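Manesard Baking Circle
Minutes of the December meeting
Held in the upstairs kitchen, Govholm Hall

The meeting opened at 7:05 p.m. There were 23 members present. Apologies were received and noted on the sign-in sheet.

Minutes of the last meeting

Approved with one correction. The rye starter handed out at the last meeting was fed with whole rye flour, and the minutes had it as white. Members who have been feeding theirs white flour can carry on, but should expect it to rise more slowly for a few days if they switch back.

Money

The balance stands at $1,207 after paying the hall through the end of the season. The bulk flour order has not been billed yet and will come out of this. Dues are still owed by a few members. The envelope is in the drawer under the microwave.

A member asked whether the electric bill for the upstairs ovens is included in the hall rent. It is, except for all-day bookings, which are charged by the meter. The winter bake day will be an all-day booking.

Ovens

The left oven is still running hot. A member brought an oven thermometer and found the back corner hotter than the dial setting by a good margin. Govholm Hall has been told and says a technician will look at it in the new year. Until then:

Use the right oven for custards, cheesecakes and anything in a water bath.
Use the left oven for bread, pizza and roasting.
Turn trays halfway through in both.
Leave the thermometer hanging from the middle rack.

There was some discussion of whether to buy a second thermometer. Agreed to buy one. They are cheap.

Flour order

Girnovon Mill has changed its delivery day and no longer carries the smaller sack of bread flour. The choice is the large sack or going to another supplier. Members who bake every week were in favor of the large sack. Others pointed out that it is heavy, that it has to go up the stairs, and that the last one sat open too long and got weevils.

Agreed to order the large sack and split it into lidded tubs on the day it arrives. Each tub is to be marked with the month. Whole wheat will be ordered in small bags only and kept in the freezer. Spelt was not popular and will not be reordered.

Anyone wanting a share for home use should put their name on the sheet by the door, with the weight wanted, and bring a container.

Bugti evening

The spiced flatbread evening has been confirmed with the Bugti restaurant. Their cook will show how the dough is mixed and rested, and members will shape and cook their own on the griddles. The dough needs 2 hours to rest, so a batch will be made ahead and another mixed during the class. There is room for 10 at the griddles. Everyone else is welcome to watch and eat.

Ghee will be provided. A dairy-free option was requested, and oil will be set out in a separate dish with its own brush.

Tables and cloth

The white tables get floured and sticky during classes, and members have been using whatever is at hand to wipe them. From next month, damp dishcloths are for the tables and dry towels are for hands and pans. Dark cloth shows every bit of flour and should be shaken out before going in the wash. No fabric softener on anything that will cover dough, as it leaves a taste. The proofing cloths are to be kept apart from all of this, brushed clean and hung on the rail.

A member offered to take the first load home. A sign-up sheet will cover the rest of the season.
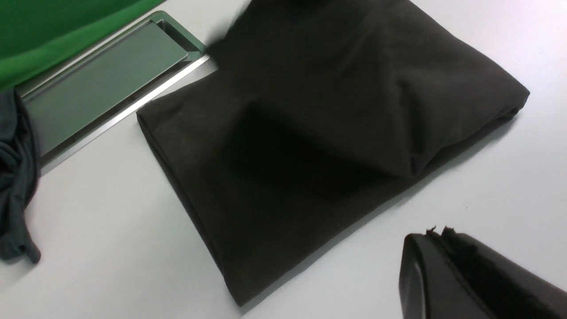
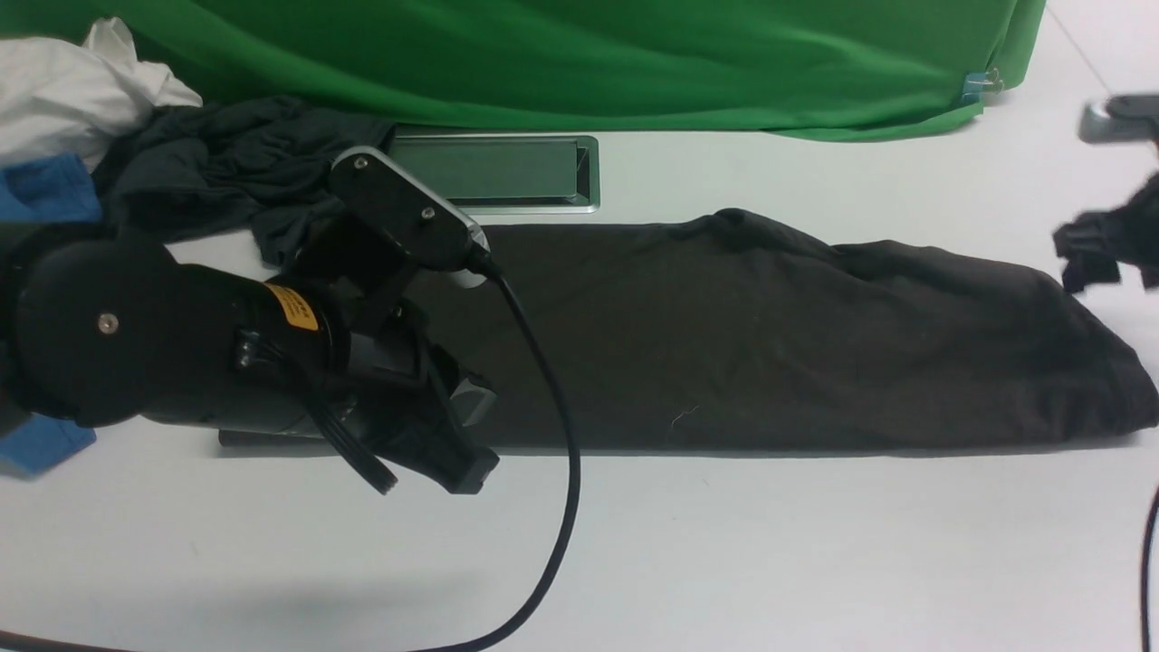
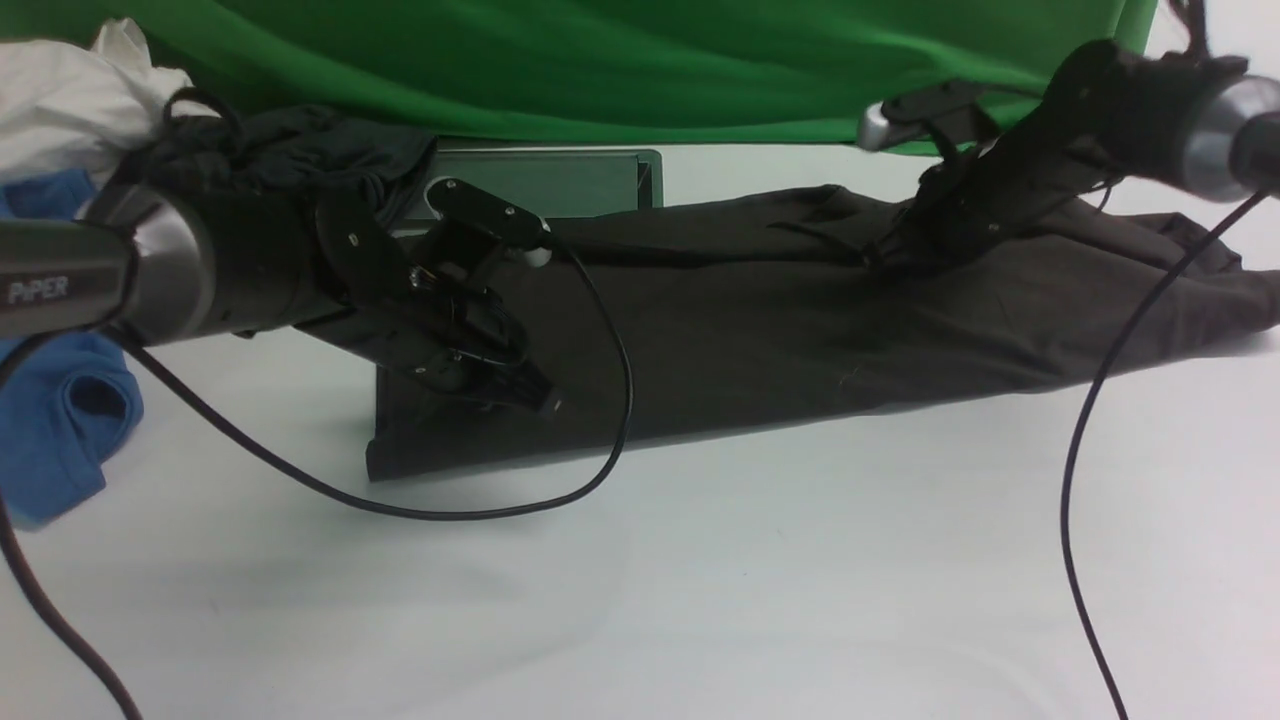

Dark cloth on a white tabletop.

Recipe swap

The theme for the next swap is things made with citrus. Suggestions so far were lemon bars, an orange and almond cake, and marmalade. It was asked again that recipes be given in weights. Cups are fine as an extra, but the last set had a cup of flour meaning something different on nearly every card.

Cards should say the pan size. The fruit loaf from the fall overflowed for at least one person, who had used a shorter pan.

Winter bake day

Doors open at 8:30 a.m. Bread goes in first, then pies, then cookies while the ovens are cooling down. The cookie dough should be made at home and brought chilled. Pie crust can be made on site, but the upstairs kitchen gets warm by noon and butter crusts have been hard to handle there in past years. Lard or a half-and-half crust will be easier.

Boxes and parchment are in the hall closet. More twine is needed.

It was proposed that nuts be left out of the mixed cookie boxes altogether. Agreed after a short discussion. Nut cookies can be boxed separately and labeled on the lid and the side.

Other business

The stand mixer has been leaking a little oil from the head. It is to be wiped before use, and the cause will be looked into. Do not use it for stiff doughs for now.

A springform base is missing. It fits the larger ring and has a dent near the rim. Please check at home.

The question of moving the start time earlier was raised and held over to the next meeting.

The meeting closed at 8:50 p.m. Tea and the leftover gingerbread were served afterward.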